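14/05/2022

Spent most of the morning at the county hearing on the tobacco retail license fee. They want to raise it by 37 percent and have it cover pipe tobacco and cigars as well as cigarettes. The room was fuller than I expected. Telma Ibarra got there before me and saved a chair.

Abelardo Mansilla spoke for the shops. He has run Painemal on the corner for 26 years and said the new fee would come out of his own pay, as he can't put prices up any further with the state tax where it is. He was given two minutes and used all of it. A woman from the health department went after him and said the fee has stayed the same since before she was hired, and that inspections cost more than it brings in. I thought both of them had a point. The board asked her whether the money would go only to inspections and she said she would have to check.

No vote. It goes back to staff and comes up again in October, after the budget.
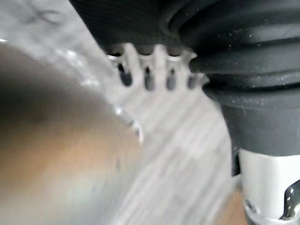
Grey streaks on the surface at the back.

Lunch with Telma afterward. She is against the fee but thinks it will pass in some smaller form, maybe with a lower rate for shops that sell only cigars. I said that would be hard to write, because Abelardo also sells papers and lighters and would probably end up outside it. She is going to ask the clerk for the draft text and send me a copy.

Home by three. Wrote up my notes and filled in the comment form, which is due at the end of the month. I left the part about small shops blank until I have talked to Abelardo again. Called the store but he was with a customer. Will try tomorrow after he opens.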